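How Do You Look After a Strawberry-Picking-Up Robot?

Hi everyone! Quick one today. Lots of you wrote in asking what happens when a robot hand goes wrong. So let's go meet one. Its name is Yeo and it lives at Bolosthorpe, where people test machines that handle soft fruit. Hedvig Lundgren looks after it. She has a very tidy toolbox and a not very tidy desk.

First, the basics

Yeo is an arm with a hand on the end. The hand is called a gripper. Two fingers, no thumb. The fingers open, the fingers close, and that's pretty much all they do. But doing it gently? Hard. Really hard. Try picking up a potato chip with your eyes shut and you'll see.

Yeo has a little camera near its wrist. So when it looks at something, its own fingers are in the way a bit. Same as when you look at your hands while tying your shoes.

Morning check

Before any work, Hedvig does the morning check. Goes like this.

Power off. Always first. Even if you're only going to wipe something! Robots don't know your fingers from a strawberry.

Wipe the fingers. Fruit juice is sticky, and when it dries it's like glue. A soft cloth with a bit of warm water, then a dry cloth.

Wiggle the joints. The fingers are held by little arms called links, and the links turn on pins. If a pin is loose the finger wobbles. If a pin is too tight the finger sticks, then jumps. Jumping is bad news for strawberries.

Wipe the camera. One smudge and everything looks foggy to Yeo.

Power on, step back, press start.

She writes it all down in a notebook. Every single check has a number. The last one when we visited was number 802.

Teaching the hand where it is

Now the clever bit. A robot has to know how far apart its fingers are. You know where your fingers are without looking, right? Your body just tells you. Yeo has a motor that counts tiny steps as it turns. Fully shut is zero. Fully open, on Yeo, is 987 steps.

But what if someone changes a finger? Then zero might not be zero any more. So Hedvig runs a job called homing. The fingers close slowly till they touch, and the computer says OK, that's zero, start counting from here. Then open again. Then close again. She does it 9 times and checks that the answer comes out the same every time. If it doesn't, somethings loose and she gets the toolbox out.

Trying it on a real berry

Numbers are fine but you need a real strawberry in the end. Point down, leaves up, a finger on each side. 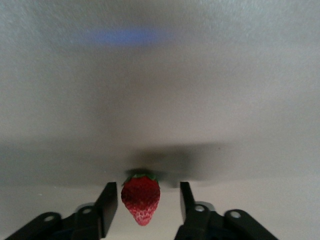

Robot's-eye view! The black fingers are open and there's still a gap on both sides of the berry.

Look at the gaps. The one on the right is wider. Does that matter? It can! Say both fingers move in at the same speed. The left one would get there first and start to push the berry sideways before the other one arrives. A push like that can leave a bruise. So a careful robot shifts over a little before it squeezes, to get the fruit in the middle.

See the round holes in the black parts too? On a lot of grippers, holes like those are where pins or screws go. Good places to look if a hand feels wobbly.

How hard is a squeeze?

Too soft and the berry drops. Too hard and you've got jam. Hedvig starts with a squeeze that's too weak on purpose and turns it up a tiny bit at a time, till the berry lifts without slipping. Then she stops. Then she leaves the berry on a plate and comes back later to look for dents. (A bruise can take a while to show up. Same as on your knee.)

She tests with lots of sizes. Small ones, fat ones, the weird lumpy ones. Yeo's test list has 406 berries on it so far, and no, she did not eat them all. We asked.

When something breaks

Things wear out. Back in October one of Yeo's fingers got a tiny chip in the edge. You could hardly see it, but it scratched every berry it touched. Hedvig spotted the scratches first and then went hunting for the reason. Took her all morning.

The fix: power off, two screws out, old finger off, new finger on, two screws in. Then homing all over agian. New fingers come from a company called Varkon, in a box much too big for them.

Words to know

Gripper: a robot's hand.
Link: a small arm that joins one moving part to another.
Pin: a little rod that a link turns on.
Homing: when a machine finds its zero.
Calyx: the green leafy bit on top of a strawberry. Say it KAY-licks.

Try it at home

You need: two rulers, a strawberry (or a grape), a plate.
Hold one ruler in each hand, flat sides facing in.
Put the berry on the plate and pick it up using only the rulers.
Now try again, but let one ruler touch first. What does the berry do?
Ask a grown-up before you start, and wash the rulers! You can eat the berry after.

Got a question for Hedvig? Send it to the Flistero kids' page and we'll pass it on. Next time, robots that fold towels.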